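**Yellow lattice fingers vs. stock pads on the Jevel arm**

**kurek_bench**
Swapped the stock pads for the yellow printed fingers from Berico. Black rubber strips on the outer slanted edges, pockets through the body. Wrist camera stayed where it was. I ran 500 picks with each set.

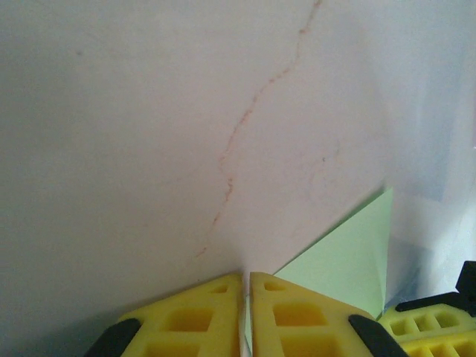
Drops went from 308 to 22 - mostly thin stock, paper and card. Same speed and same controller for both runs.

**p_escobedo**
Were the stock pads new? Worn ones would explain most of that gap.

**kurek_bench**
No, three months old.

**urban_s**
Then I don't buy the comparison. Also, the fingers take up the bottom middle of your camera view. On our Kititz I lost the part right before contact.

**p_escobedo**
Disagree on the camera. I like seeing the tips. The pads I'd redo.

**kurek_bench**
Fair. New pads are ordered - will rerun in August.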